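Grutado 3 Countertop Grain Mill

Fresh flour at home, from the people at Quintero

If you have only ever baked with flour from a paper sack, get ready for a treat! The Grutado 3 is the third version of our countertop mill, and it's the one we've wanted to build ever since the first one left the workshop (that one was loud, heavy and very much loved, and we still hear from people who use it every Saturday). It grinds wheat, rye, spelt, rice, oats, dried corn and chickpeas, and it goes from coarse cracked grain to soft, silky pastry flour with a turn of one dial.

Model number: 3481
Replaces: 2181
Made by: Quintero
Grinding parts: Ilteck ceramic stones, one fixed and one turning
Settings: stepless, marked 1 to 4
Color: cream or plain beech

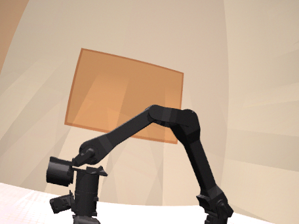

ADICO, Sun 29 October

The new mill is in stock in both colors, and the spare stones have come in with it. Orders placed during the wait are going out first, in the order they reached us. Thank you for hanging on!

What's new

The stones are the big change. Ilteck makes them for us in a harder ceramic mix than the old ones, and they are cut with shallower grooves toward the rim. What you get is a finer flour at the low end of the dial – fine enough for a sponge cake, which the 2181 never quite managed without a second pass. Hard red wheat goes through beautifully. So does popcorn, and if you've never had cornbread made from popcorn ground ten minutes earlier, please put it on your list.

The hopper is wider at the mouth, so you can pour straight from a jar without grain skipping across the counter. It lifts off with a quarter turn. The lid doubles as a scoop, a small thing that we are a little too pleased with.

The spout is longer too, and angled down. Flour dust was the number one complaint about the older mill, and we heard it loud and clear. The flour now drops into the bowl in a narrow stream, and a cotton sleeve (in the box) fits over the spout if you're grinding something really fine and wearing a black sweater.

Using the dial

Setting 1 is for cakes, pancakes and pasta. Setting 2 is where most of us leave it for everyday bread. At 3 you get a gritty meal that makes wonderful crackers and a good dusting for pizza peels, and 4 cracks the grain for porridge or for soaking into a rye loaf.

Always start the motor before you turn the dial down to 1. If you hear a light ticking with no grain in the hopper, the stones are just touching, so back the dial off a hair. Oats are soft and a bit oily, so keep them at 2 or above, and follow them with a handful of dry rice to clean the stones. Please don't grind flax, sesame, nuts or coffee in it. They gum up the grooves and you'll spend your evening with a brush.

Warm flour is normal. It can go straight into the dough, but use cooler water than your recipe calls for, or your first rise will race ahead of you. Fresh whole wheat also drinks up more water than store flour does. Mix it, walk away for a bit, then come back and decide if it needs another splash.

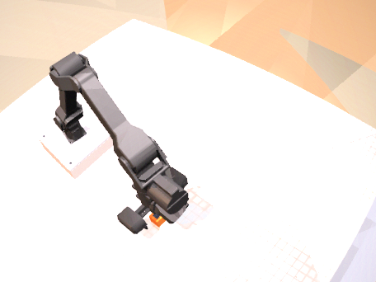 Small orange cube on the white table.

Cleaning and care

There's very little to do. Brush out the chamber when you change grains, wipe the outside with a barely damp cloth, and keep water away from the stones. The beech housing likes a thin coat of food-safe oil now and then, say every March and again when the weather turns dry. The cream one only needs wiping.

The upper stone lifts straight out for brushing. When you put it back, line up the notch with the pin and press until it sits flat. If it rocks, there's grain under it.

What's in the box

Mill with hopper and lid, cotton spout sleeve, stiff cleaning brush, and a recipe booklet with our seeded rye, a plain sandwich loaf, corn muffins and the chickpea flatbread that we make more than anything else in here.

Spares and extras

Replacement stones, upper or lower, fit the 3481 only. Hoppers and lids from the 2181 will not fit, sorry – the neck is a different width. The old brush and the old sleeve both work fine on the new spout, so hang on to them.

Still deciding? If you bake once a month, the hand-cranked Grutado may suit you better, and it's a lovely little machine in its own right. If you bake every week, or there's a sourdough starter in your fridge with a name, get this one.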